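6. Recording pile-pushing episodes

This section covers the peg transfer task used in the Zulero multi-object pushing study. Complete Section 5 (arm homing and wrist camera check) before you start. One operator can run the procedure. Allow 15 minutes for set-up.

6.1 Task definition

The policy controls a T-shaped pusher held in the gripper. Red pegs start on the board and must pass through the gap between the two black rails into the gray tray. An episode ends when the board is clear or when the time limit of 30 seconds per stroke sequence is reached 4 times. Pegs that leave the board anywhere other than the gap count as lost.

6.2 Placing the pegs

1. Set the arm to HOLD. The status line in the Marulanda console must read "holding" before you reach into the work area.

2. Seat the tray behind the board and check that the gap is clear along its full width.

3. Pour the pegs onto the board and gather them by hand into one pile. Do not sort them into rows. The Mala baseline was trained on regular grids and failed on irregular piles, and the present data set was collected to address that failure.

4. Stand any fallen pegs upright if the start condition is "upright". Leave them as they are if it is "mixed".

5. Record the start condition in the episode header.

Note: Pegs left in the tray from an earlier episode are allowed. The scoring script compares tray counts at the start and end of the episode. Enter the starting count by hand.

6.3 Mounting the pusher

1. Open the gripper and insert the brown block with the stem pointing toward the rails.

2. Close the gripper at low force.

3. Check that the crossbar is parallel to the board's top edge. If it is not, open the gripper and reseat the block. Do not correct the angle by turning the crossbar.

CAUTION: Keep the servo cable clear of the gripper jaws. A loop over the board is acceptable if it does not touch the pegs or the pusher at any point of the stroke. Jog the arm through one full stroke with no pegs in place if you have changed the cable routing.

6.4 Running and scoring

1. Select the policy checkpoint and press RECORD.

2. Stay outside the marked floor line until the console returns to "holding".

3. Count lost pegs and enter the total. Do not leave the field blank; enter 0 if none were lost.

The November release contains 1,756 episodes. Beril Sezer and Cristian Ñahui scored all of them from wrist camera video, and Tomoyo Kuroda resolved disagreements. In mixed-start episodes, short repeated strokes lost fewer pegs than single long strokes. The ablation is described in Section 9.

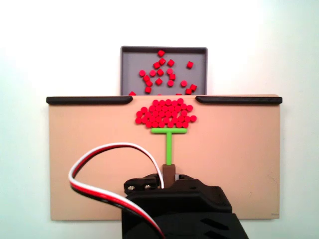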